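The Long Sleeve Problem

I own 13 long-sleeved shirts and have folded every one of them badly. The drawer tells the story. Short sleeves stack up like paperbacks. The long ones go in on top, as a kind of salad, and I shut the drawer with my hip.

Nothing about a T-shirt prepares you for this. A T-shirt is a rectangle with two small opinions. A long-sleeved shirt is a rectangle with two scarves sewn to it, and whatever you do with the scarves decides how the whole business turns out. For years I did what my family did, which was to fold the body first and then stuff the cuffs underneath, where guests couldn't see them. Guests do not look in my drawers, but I was raised to be ready.

In July I resolved to improve. I cleared a table, bought a book by a household publisher called Manska (200 pages, of which 50 concern socks), and started at the beginning, with a crew neck and one sleeve.
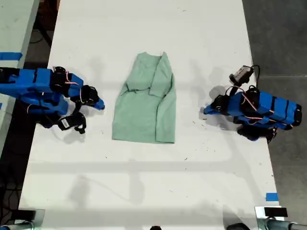
Should you fold a shirt face up or face down?
Face down gives a smoother front for display, which is why stores like it. Face up is easier for a beginner, as you can see where the sleeves are going.

Manska is firm on the subject of surfaces. Beds are forbidden. A bed gives under your hands, so that every crease you press wanders off somewhere else, and there is also the risk of lying down. The book wants a hard, flat table at hip height. My kitchen table qualifies if you move the fruit, the mail and the laptop, and by the time I've done all that I have usually lost my enthusiasm for knitwear.

Then comes the sleeve. There are two schools. The first sends it straight across the chest and doubles it back at the shoulder. The second brings it over, then turns it down along the side so the cuff heads for the hem. I spent a happy and unproductive evening with both. Straight across is fast, and leaves a lump in the middle like a swallowed sandwich. Turning it down takes a moment longer and spreads the bulk over the length of the shirt. I have come around to it, though my first attempts all ended somewhere on the diagonal.
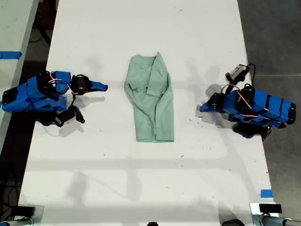
One sleeve across the body, the hem still bunched.

The hem is where I lose heart. You get the shoulders square, you get the sleeve more or less obedient, and then you look down and the bottom of the shirt has gathered itself into a frown. The cure is tedious: pinch both lower corners, pull toward yourself, let go, smooth outward from the center. I did it 100 times before it stopped feeling like making a bed for a very small, very fussy person.

A friend in Sarcombe swears by a folding board, the hinged plastic kind called a Jirkorwood. I borrowed it for a week. It works beautifully on anything shaped like the board. My shirts are shaped like me.

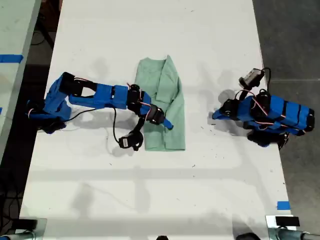
How long should the folded shirt be?
Measure your drawer and work backward. For upright storage, the finished shirt should be a little shorter than the drawer is deep. For flat stacks, length matters less than making every shirt match.

Matching turned out to be the hard part. One neatly folded shirt looks like an accomplishment. Put a second one beside it, a thumb's width wider, and both look like mistakes. The laundry on the corner, Yang, returns my good shirts in a stack so even you could rest a level on it. I studied one of those stacks for a while before putting it away, then pulled a shirt from the bottom and destroyed the lot.

I have settled on one long fold down each side, sleeves turned toward the hem, and a final fold in half that I do slowly, with my tongue between my teeth. The collars stay on the outside so I can tell what I'm grabbing in the dark. Green ones go to the left. There's no reason for this, and I would be upset if anyone moved them. 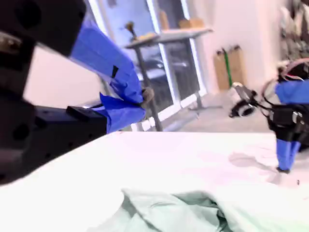

Photo: courtesy of the author

What remains is the wrinkle question, on which I've given up more ground than I would like. Soft cotton creases when folded, when hung, and when looked at sternly. Manska suggests smoothing the cloth with the flat of the hand before each fold – never after – and this does help. It also suggests tissue paper between the layers. I have a job.

As of 5th September, 11 of the shirts are standing in the drawer in a row. The other two are on the chair, where they were in the spring, and I am wearing one of them tomorrow.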